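Home | Our Work | Get Involved | Notices | Contact

Call for participants: tell us what tidying up is really like
Posted Monday, September 9, 2024, by Hemi Pearce

If you have ever stood in a playroom at the end of a long day wondering how so many small things came out of such a small box, we would very much like to meet you.

We are the home chores group at Hosura, and for a good while now we have been asking a plain question: can a machine do an ordinary household chore yet, start to finish, in a way that the person who normally does it would be happy with? So far our reply has been "some of it, slowly, on a good day," and we would like to get a fuller one with help from people who do these jobs for a living or simply because the jobs need doing. The project is called Sternasance, and the first chore on our list is picking up toys, starting with wooden letter blocks.

I should say a little about why blocks. I spent years in the toddler room at a day care before I came to this work, and I must have put away the same set of alphabet blocks more times than I've washed my own dishes. I did it while talking to a parent, holding a baby, and looking around for somebody's other shoe. So when I first watched a robot arm take on a heap of them I was sure it would be dull, and instead I stayed the whole afternoon and had to be reminded to go home! 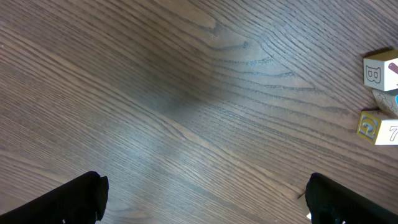
A single block standing out in the open is the kind thing to ask for. The fingers can come down on either side of it with room to spare, and the block has nice flat faces to hold. A pile is another matter. Blocks lean on each other, they tip up on their edges, and when you go in for one you very often move its neighbors. You and I deal with that without thinking (we scoop, or we use the side of a hand, or we bring the box to the edge of the table and sweep), but a gripper with two fingers has to go about it some other way. Then there is the question of what counts as done. Is it done when the table is clear? When everything is in the box? When the letters all face up, as one teacher I worked with insisted? We have our opinions, but we'd sooner hear yours.

What we're asking for

We are looking for adults who tidy, sort, stock or pack as a regular part of their week. Parents and grandparents are very welcome, and so are preschool staff, cleaners, librarians, and people who keep the shelves straight in a toy store or thrift shop. You don't need to know the first thing about robots. If you're doubtful about the whole business, please come anyway, as we have plenty of enthusiasm in the building already and could use the balance.

You would come to our workroom at Tomoana for 2 visits. On the first one you'll do a few small tidying jobs yourself at a table, at your own pace, and talk us through them as you go. On the second you'll watch the arms try the same jobs and tell us, as bluntly as you like, where they went about it badly and at what point you would have stepped in and finished it yourself.

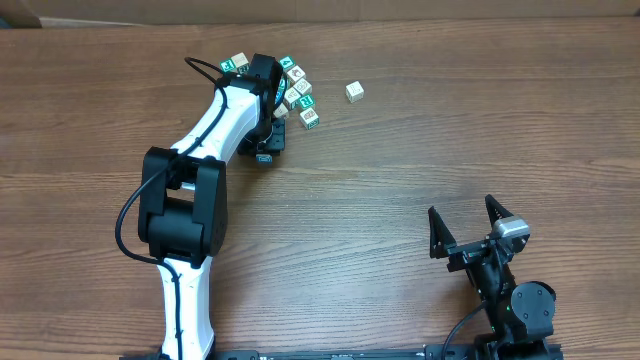
That last part matters a great deal to us. We can time a chore easily enough, but a stopwatch doesn't tell us whether you would leave the thing running while you went to start dinner, or whether you would stand over it the entire time, in which case you may as well have picked up the blocks. One man in our spring group said the arm reminded him of his son being asked to clean his room, and we have been thinking about that remark since April.

The practical side

Each visit lasts around 3 hours, with a long break in the middle and something to eat. You'll receive $159 once both are finished, and we'll cover parking or bus fare on top of that. Visits can be on a weekday or a weekend, whichever suits you. The workroom is on the ground floor, and you can do everything sitting down if you prefer. We record sound and take notes, and your name is kept apart from both. You can stop at any time and we won't press you for a reason.

You will need to be 18 or older and comfortable handling small objects. We can't have children in the workroom during a session, much as I would enjoy it, so please let me know if child care is a difficulty and we'll see what can be arranged.

To put your name down, call the front desk and ask for extension 3324, or stop by and leave a note for me. Tell me what you tidy, how often, and which part of it you'd hand over to a machine tomorrow if you could. A few lines will do, though I read the long ones too.

Hemi Pearce
Participant coordinator, Sternasance

Recent notices
Part-time workshop assistant, Tomoana
Folding towels: what our spring group told us
Shelf stocking sessions at Usura, waiting list open
Open afternoon for neighbors and families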